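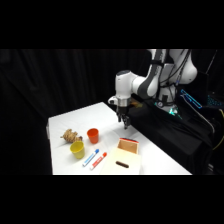
Kitchen-clutter layout: ginger, cups, markers, gripper open over the cloth.

Saturday, 4:15 pm
By the Starkumby bench

Back on the tidy-up chore. I keep telling everyone at Enon that putting things away is the hardest easy job in the house, and I still believe it! Cups are fine. Cups have been fine for ages (upright, plastic, decent taper, you come down with the fingers apart and close). The markers are the ones I lie awake over. Side by side like that, on a slant, the fingers want to go into a gap that's barely a gap, and Funeck likes to plan for both markers as if they were one wide object. I've turned the merge threshold down to 8 and will see if it stops.

Ginger is my favorite. It has no right way up, so any rule along the lines of "grip across the narrow side" falls apart depending on which knob you're looking at. Lins suggested going for the thickest part and ignoring the rest, and I kind of love how dumb that is. Want to try it before we spend another week on fitting shapes.

Notes to self: the grasp log is still capped at 3000 lines and silently drops the old ones. Fix that first. Also the little brown stick needs its own entry in the object list – it's been filed under "marker, other" since the start of October, and that makes the marker numbers look worse than they are. 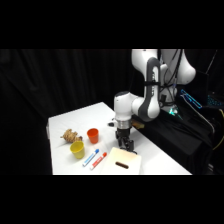
So can a machine clear a kitchen table yet?

Only a table it has more or less met before, and slowly. I'd trust one with cups and a few sturdy things if I had the afternoon to spare. Give it a wet spoon, a crumpled napkin and a half-full glass and I'd stay in the room.

Next session: same chore, ginger turned end for end, thickest-part rule switched on. Roughly 100 tries before anybody (me) gets excited. Keep the wrist speed at setting 2.

Comments

bench_b: Threshold 8 was too low for us on the pens, it started splitting single ones in half. Try going up a notch.

lins-desk: Glad you like the dumb idea. It's bad on carrots, fair warning.

mopwater: Call me when it does the floor under the stove.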